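Filed under: Workshop Notes > Lighting and Electrical

How to Choose, Place and Measure a Task Lamp for Close Work

By Joelle Awad

Revised Oct 14, 2024

This guide covers the lighting of a single seated work position used for reading, drawing, soldering, sewing or model assembly. It deals with lamp placement, bulb selection, glare and a simple measurement procedure. It does not cover room lighting, daylight or rewiring. Disconnect any lamp from the outlet before you change the bulb or open the base.

Terms used

Lumens (lm) state the total light leaving a bulb. Lux (lx) states how much of it reaches a given surface. A lumen figure is printed on the bulb package; a lux figure has to be measured at the desk. The two are often confused, and a high lumen figure does not guarantee a high reading where you are working. One lux is one lumen spread evenly over one square meter.

Color temperature is given in kelvins (K). Lower numbers look yellow, higher numbers look blue. Color rendering index (CRI) describes how well colors under the bulb match their appearance under a reference source. The maximum is 100.

Before you start

You will need:

- the lamp and its current bulb
- a lux meter, or a phone with a light meter app
- a tape measure
- masking tape
- a pencil and paper
- a small hand mirror

A phone app is acceptable for comparing one position with another. It should not be trusted for absolute values, as the sensor and its window differ between models. If you have access to a proper meter, take one reading with each at the same point and write down the ratio. Multiply later phone readings by that ratio. The correction holds only for the same phone and the same type of bulb.

Step 1. Mark the work area

Sit in your normal position and put the work where it usually goes. Mark its four corners with masking tape. Most people find the area is smaller than the desk by a wide margin. An area 16 inches deep is enough for most paper and hand work. Only the taped area has to meet the target level, though the area next to it should not be left in darkness.

Remove the work and wipe down the surface. Dust on the shade and bulb should be removed at the same time, with the lamp unplugged and the bulb cool. Use a dry cloth on the bulb and do not spray cleaner into the socket.

Step 2. Position the base

Place the base on the side opposite your writing hand. For a right-handed person the light should come from the left and slightly ahead. This throws the shadow of the hand away from the point of the pen or tool. For two-handed work such as sewing, a lamp placed ahead of the work and above it gives a shorter shadow, at the cost of more reflected glare.

Set the shade so that its lower rim is below eye level when you are seated upright. If the bulb is directly visible, lower the shade or tilt it farther. A cone shade confines the light to a patch on the table, and tilting it moves the patch to the side of the base, which keeps the base itself out of the work area.

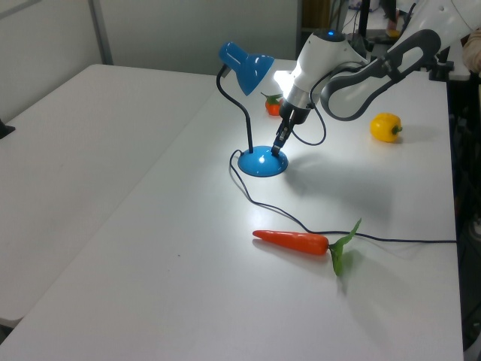 Step 3. Set the height

Raising the shade widens the patch and lowers the level. For a small source the level falls with the square of the distance, so doubling the height leaves one quarter of the light. A shaded lamp does not follow this rule exactly at short range, but it is close enough for planning.

Begin with the rim at whatever height just covers the tape marks. If the lamp has a fixed stem, the tilt is the only adjustment available, and the base must be moved to compensate. Do not stack a lamp on books to gain height. If the stem is too short, replace the lamp or use a clamp model.

On a jointed lamp, check that the joints hold the shade in place for several minutes. Drift usually means a loose friction nut. Tighten it a quarter turn at a time. On spring-balanced arms, the spring tension is matched to the original head, and a heavier bulb can be enough to make the arm sag.

Step 4. Select the bulb

Read the rating label inside the shade or on the socket. It gives the maximum wattage, and some labels give a separate value for LED bulbs. Do not exceed either one. The "equivalent" wattage on an LED package is a comparison of brightness and has no bearing on the socket rating. Use the actual power draw.

For close work a small lamp of this kind generally needs a bulb of 445 lm or more. A lower figure can be used with a narrow shade set close to the work. Choose a CRI of 90 or higher if the work involves thread, paint, colored wire or printed matter. For color temperature, 3000 K to 4000 K suits most people; the choice has little effect on the measured level.

Check the physical size as well. A bulb that extends past the rim will produce direct glare at any tilt. In a closed shade, use an LED bulb rated for enclosed fixtures. Others may run too hot and fail early.

Step 5. Check for reflected glare

Lay the hand mirror flat in the center of the taped area and look at it from your normal seat. If the bulb appears in the mirror, glossy paper in that position will show a bright spot. Move the base outward or change the tilt until the bulb disappears from the mirror. Repeat at each corner.

The surface of the desk matters here. A matte surface spreads the reflection over a wide area and lowers its peak brightness. A polished one returns it as a sharp image of the source. White tops reflect a large share of the light back toward the face, which helps fill shadows but can tire the eyes over a long session. Black tops have the opposite fault: white paper on a black top forces the eye to adjust each time it moves off the page. Mid-gray or natural wood tones are a reasonable compromise.

Smudges and fine scratches on a light top show up most under low-angle light. They do not affect the reading, but they can be mistaken for marks on thin paper or tracing film.

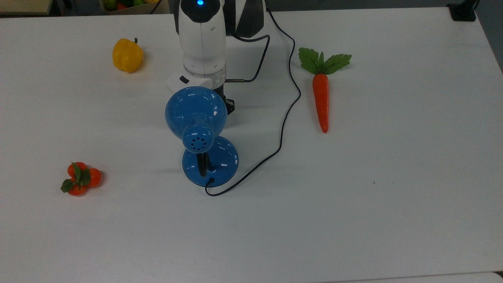

Step 6. Measure

1. Turn off other lamps and close the blinds.
2. Switch on the lamp and let it run for ten minutes. LED output drops slightly as the bulb warms up.
3. Place the sensor flat on the surface at the center of the taped area, facing up. Keep your head and arm out of the light.
4. Record the reading.
5. Repeat at each of the four corners.
6. Divide the lowest reading by the average of all five. The result is the uniformity.

A center reading of 500 lx is a common working level for reading and writing. Fine assembly and hand sewing often call for 750 lx or more. Older users may want a higher level for the same task. Uniformity should be 0.6 or better inside the tape. If it is lower, raise the shade before you consider a stronger bulb.

Sample readings

The following values were taken by Suha Haddadin on a Grolport meter, with the shade at two heights and no other change.

Low position: center 980 lx, corners 310, 290, 350, 330 lx. Average 452 lx, uniformity 0.64.

High position: center 560 lx, corners 420, 400, 440, 430 lx. Average 450 lx, uniformity 0.89.

The averages are almost equal. The high position is the better of the two for reading, and the low position is preferable only where the work stays at one point, such as a soldering vise.

Step 7. Add background light

Turn the room lighting back on and take one more reading on the desk, outside the tape. It should be at least one third (33 percent) of the center reading. If it falls short, add a floor lamp aimed at the ceiling or a wall. A bright patch in a dark room is a frequent cause of tired eyes and is often blamed on the bulb.

Troubleshooting

Visible flicker: try the bulb in another lamp. If the flicker follows the bulb, replace it. If it stays with the lamp, inspect the switch and the plug. A non-dimmable LED on a dimmed circuit will flicker or buzz at any setting below full.

Double shadows: two sources of similar strength are reaching the work. Switch one off or move it behind you.

Level lower than expected: check for dust, a discolored shade lining or a bulb with a wide beam in a narrow shade. A white inner lining can be washed with mild soap once the shade is removed from the lamp.

Lamp tips when tilted: the head is outside the footprint of the base. Turn the base so that its longer side lies under the head, or reduce the tilt.

Corrections

Omar Harb pointed out that the earlier version of Step 6 left out the warm-up period. It has been added.

Related articles

- Replacing a Rotary Switch in a Table Lamp
- Lurar and Nivemo Clamp Lamps: Joint Adjustment
- Reading a Bulb Package, by Leen Darwish
- Desk Height and Seat Height for Drawing
- Storing Spare Bulbs and Fuses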